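共享工坊里的机械臂:抓一根香蕉要多久

Rattana Yimyam 下班才有空弄这个。晚上八点多,工坊里还有人在切板子,说话得提高嗓门。

项目叫 Plulberg,名字是随便起的。“一开始就想让它帮我递东西,厨房里那种,”她说,“结果光调夹爪就调了23个晚上。”

为什么拿香蕉练?“便宜呀。弯的,软的,夹重了马上看得出来。”鸡蛋也想过,没敢。
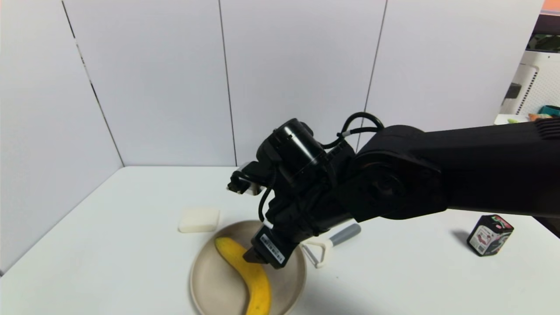
最后修改:7月 21:40

黑色的臂从侧面伸过来,夹爪朝下,对着盘子里的香蕉。停在这个高度是她定的规矩,先悬住,人看一眼,再往下走。“以前是一口气冲下去的,盘子碎过一个。”

走线还没弄好。腕部上方那根线绕了个大圈,她自己也嫌丑,“关节要转嘛,短了就扯,先这样吧。”

再往下问就是参数了。夹爪闭合分200步,她现在每走30步停一下,读一次电流在继续。慢是真慢。控制程序改自工坊里一位老会员写的 Dillix,注释很少,有的地方她到现在也没看懂,不敢动。

花了多少钱?她想了想,说夹爪那块不算,光线材和支架就500多……又改口,“就500,多的那些是买错的。”

下一步想试旁边那把削皮刀。柄是斜着放的,夹爪得先转个角度,程序里这段还空着。“削皮就算了,能拿起来递给我就行。”

说完她又去拧底座的螺丝了,工坊十点关门。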